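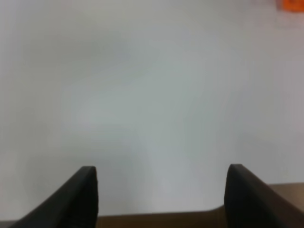
Two black fingers open over the bench, seen from the wrist camera.

Workshop tips: trying out a gripper before you believe the leaflet

I have had three bench grippers through the workshop since March, and the sales talk for all of them was much the same. The Undbridge "holds anything". The Ditell "learns your parts". The Kuo came with no promises and a badly folded sheet of paper, and I warmed to it for that. What follows is what I'd do again with the next one.

Start with nothing in the jaws. Open and close the fingers 100 times and watch the tips. If one arrives before the other, write down which. The Undbridge was fine on this for the first day and not on the second, and their helpline told me to switch it off and on.

Look through the wrist camera with the fingers wide open. You want both tips in view and a clear gap between them. Pale wall behind black fingers suits me, as the edges are easy to find. A dark backdrop swallows them. Check the focus too. A soft picture will do for seeing if the jaws are open, but I wouldn't trust one to find an M4 washer.

Keep bright odds and ends out of the corners if your software hunts by colour. The Ditell is keen on orange. It will go for a scrap of it at the edge of the view and ignore the part you asked for.

Don't test with the foam block in the box. Every gripper made can pick up a foam block. Use what you'll be handling: a greasy bolt, a bag of screws, a mug by its rim, a strip of veneer. Thin stuff lying flat is where flat-tipped fingers come unstuck. Try a strip of rubber matting under the part so the tips can dig in a little.

Stick-on grip pads: I bought the Skindetti ones and wouldn't again. They were peeling at 376 picks. Cut-up bicycle inner tube and contact glue got to 1,031 before I lost interest.

Wipe the tips with meths before each run or your figures mean nothing.

Be wary of "rated for 3,000 cycles". Ask what it was holding at the time. I asked all three firms and have had one reply, which was a brochure.

Controllers: the cheap one with knobs beat the tablet app for everything I do. You can turn a knob with gloves on.

Zoila Inga wrote in to say she sets closing force by gripping a ripe tomato and backing off when the skin dents. I've tried it. It works on the Kuo. On the Undbridge, have a cloth ready.

Last changed 3 June 2026. The Ditell is for sale, with foam block.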